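4.2 What people told us about sleeping through the hot months

I should say at the outset that I didn't plan to write a section on bedding at all. The survey was meant to be about window opening and night-time fans, and the bedding question went in at the last minute (Soledad Becerra talked me into it over lunch, and I've thanked her several times). We had 3,369 completed forms back from the two towns, Medrano and Ballier, and 397 of those had something written in the free-text box under "Anything else you do to keep cool in bed?" That's a lot of people bothering to write by hand on the back page of a form!

I read all of them myself, then Estrella Manríquez read them again without seeing my codes, and we sat down and argued over the ones we'd sorted differently. Most of our rows were over answers that could go in more than one pile. If a woman says she sleeps on the floor with a damp towel and the shutters open, is that a place, a covering or an air answer? We ended up letting an answer sit in as many piles as it needed, which made the tables messier but felt a good deal closer to what people had written.

We used four piles in the end: changing the surface you lie on, changing what goes over you, moving to another spot, and doing something with water. The first was the one that surprised me. I'd expected thin cotton sheets and not much else, and sheets did come up, but plenty of people swap the whole top layer of the bed for the summer and put it away again when the nights turn. Woven and ribbed mats were mentioned again and again, in Medrano far more than in Ballier, and often with a bit of family history attached. One man wrote that his grandmother wiped hers down with vinegar every Sunday and that he still does the same, though he can't say what it's for.

I'm wary of making too much of the gap between the towns. Medrano has older houses with thick walls and small bedrooms, and the forms there were mostly filled in by the oldest person at home. Ballier is newer and has a lot more flats facing the afternoon sun (the Fivham estate especially, where everybody complained about the roof). Age, building and habit are all tangled up together, and our form was never long enough to pull them apart. Faller's comfort scale, which we used for the main questions, doesn't ask about bedding either, so I can't lean on that.
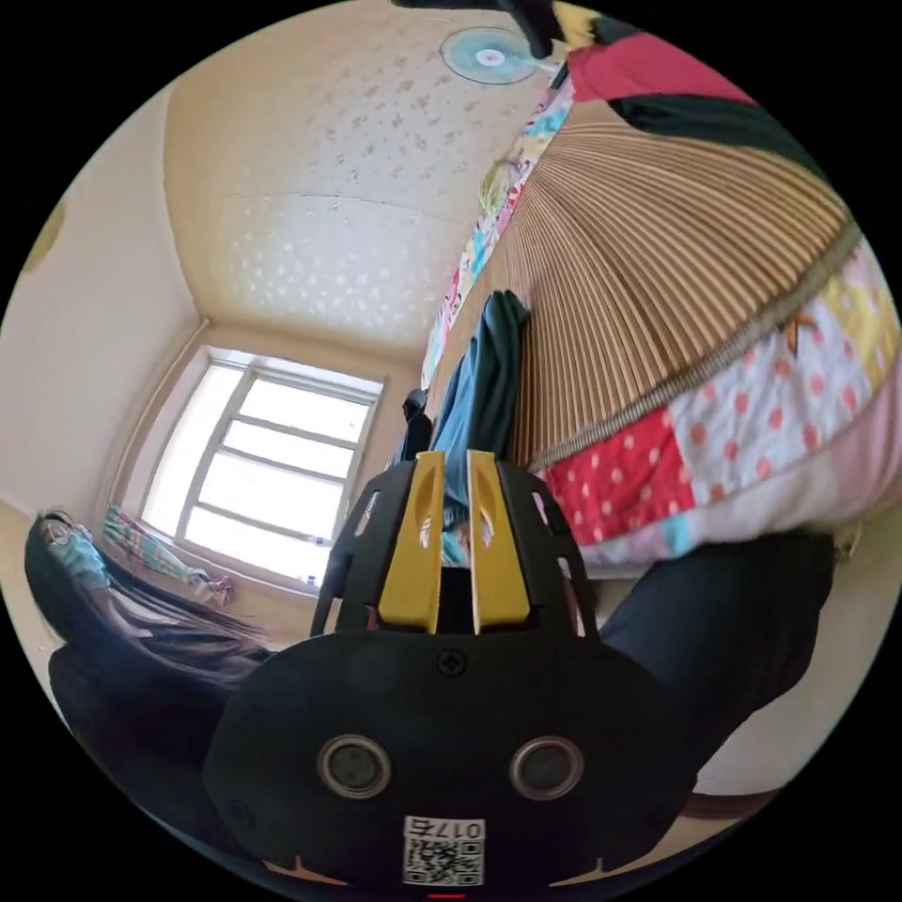
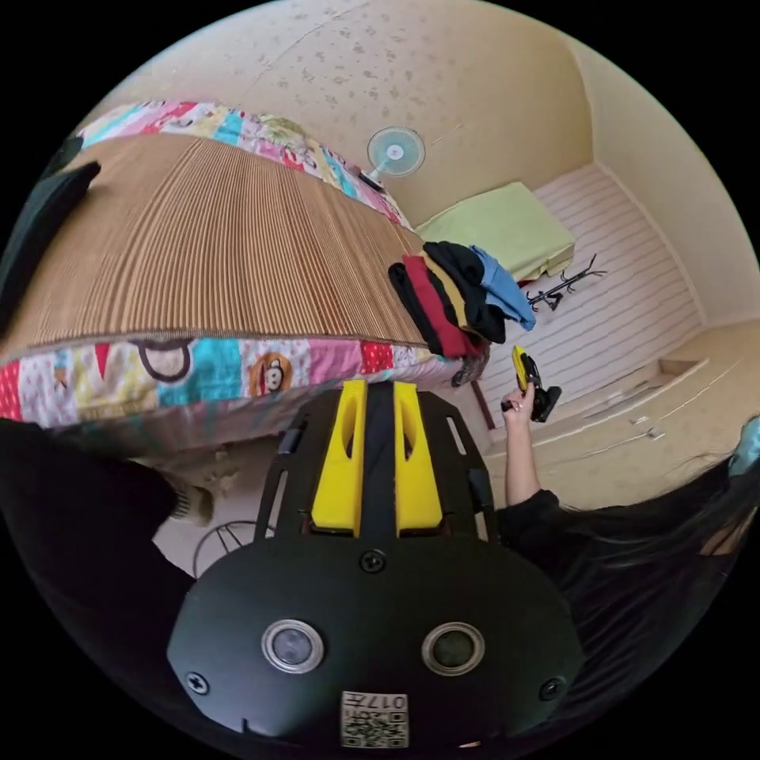

Figure 2. Two views from the same place; the bed in the second has a tan ribbed mat on it.

The complaints were almost as useful as the praise. People told us that mats slide about, that they leave lines on your arms, that they're lovely at midnight and too cool by five in the morning. Several couples plainly don't agree on the matter, and I have two forms from one address where each person blames the other for the arrangement. Pets came up as well, mostly cats and mostly claws.

What I'd dearly like to do next is go back in February, when nobody is too hot to think, and ask the same households what they remember doing. My hunch is that people forget the fiddly things, such as turning the pillow or wetting a flannel, and remember only what they bought. If I'm right, then winter surveys of summer sleep will miss a good half of what we found on those back pages, and the window and fan results in 4.3 need reading with the same worry in mind.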